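3. Matériel et procédure

3.1. Participants

L'étude a été menée dans deux écoles primaires, l'école Jadley et l'école Riltevach, auprès de 60 élèves de première et de deuxième année. Les enfants avaient tous le français comme langue d'enseignement, mais une partie d'entre eux parlait une autre langue à la maison, le plus souvent le néerlandais. Cette particularité nous intéressait directement : en néerlandais, comme en allemand, l'unité se dit avant la dizaine, et l'on sait que cet ordre favorise les inversions lorsque l'enfant écrit un nombre à deux chiffres sous la dictée (Nijs et Leemans, manuscrit en préparation). Les parents ont signé un formulaire de consentement et chaque enfant pouvait arrêter la séance à tout moment.

3.2. Tâche de dictée

Chaque élève a été vu seul, dans une petite salle, par l'une des deux expérimentatrices (R. Bravo à Jadley, P. Wijesinghe à Riltevach). La tâche comportait deux versions. Dans la version écrite, l'enfant entendait un nombre et le notait au crayon sur une feuille non lignée. Dans la version à cubes, il composait le même nombre en posant côte à côte des cubes portant chacun un chiffre. L'ordre des deux versions était contrebalancé entre les classes - une contrainte d'horaire à Riltevach nous a obligés à le faire par demi-classe.

Les nombres dictés étaient compris entre 13 et 98. Nous avons écarté les dizaines entières et les nombres à chiffres répétés, pour lesquels une inversion est soit impossible, soit invisible. Les nombres de 70 à 79 et de 90 à 98 ont été conservés et analysés à part, en raison de leur forme additive en français (soixante-douze, quatre-vingt-quinze). Les consignes étaient lues sur une fiche et chaque nombre pouvait être répété une fois à la demande de l'enfant.

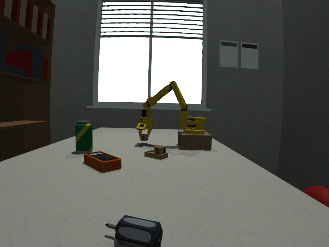
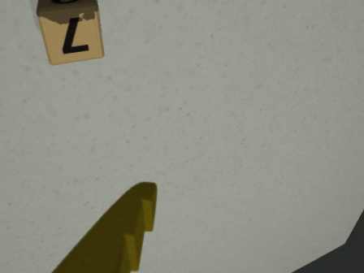
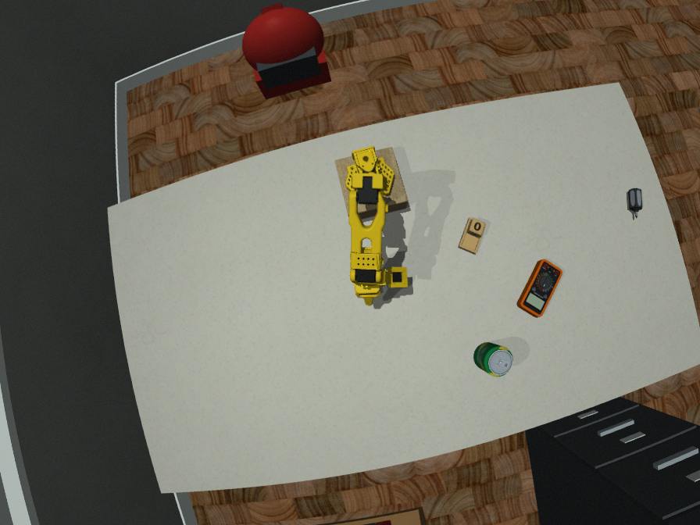
Figure 2. Cubes à chiffres et surface de travail. Première vue : le 5 et le 3 dans le plateau, le 8 au-dessus de la table.

Pourquoi distinguer une inversion d'une erreur de chiffre ?
Les deux erreurs n'ont pas la même origine. L'enfant qui note 35 pour cinquante-trois a retenu les bons chiffres et les a mal ordonnés, alors que celui qui note 54 a perdu l'un des deux en route.

3.3. Codage des réponses

Le codage a été fait en double par M. Nijs et R. Younis, sans connaissance de la langue parlée à la maison. Une réponse était classée comme correcte, comme inversion (bons chiffres, ordre permuté), comme erreur lexicale (un chiffre remplacé par un autre) ou comme erreur syntaxique (par exemple 6012 pour soixante-douze). Les réponses mixtes ont été rangées dans une catégorie résiduelle. Les désaccords, peu nombreux, ont été réglés par discussion. Dans la version écrite, un chiffre tracé en miroir mais placé au bon rang comptait comme correct : l'écriture en miroir est fréquente à cet âge et relève d'un autre mécanisme.

Nous avons aussi relevé l'ordre de production. Certains enfants écrivent d'abord l'unité, en laissant une place à gauche, puis ajoutent la dizaine. Le résultat final est juste, mais la démarche suit l'ordre des mots néerlandais. Ces réponses ont été notées correctes et signalées par un code supplémentaire.

3.4. Données retenues

Après exclusion des essais interrompus et des non-réponses, l'analyse porte sur 3242 réponses, les deux versions confondues. Parmi elles, 563 ont été codées comme erronées, toutes catégories comprises. Les essais d'entraînement, au nombre de deux par version, ne figurent pas dans ce total.

Les réponses ont été analysées par régression logistique à effets mixtes, avec la version de la tâche, l'année scolaire et la langue de la maison comme effets fixes, et l'élève et le nombre dicté comme effets aléatoires. Le modèle incluant des pentes aléatoires pour la version n'a pas convergé et nous rapportons le modèle plus simple. Les nombres de forme additive font l'objet d'un modèle séparé, présenté à la section 4.3.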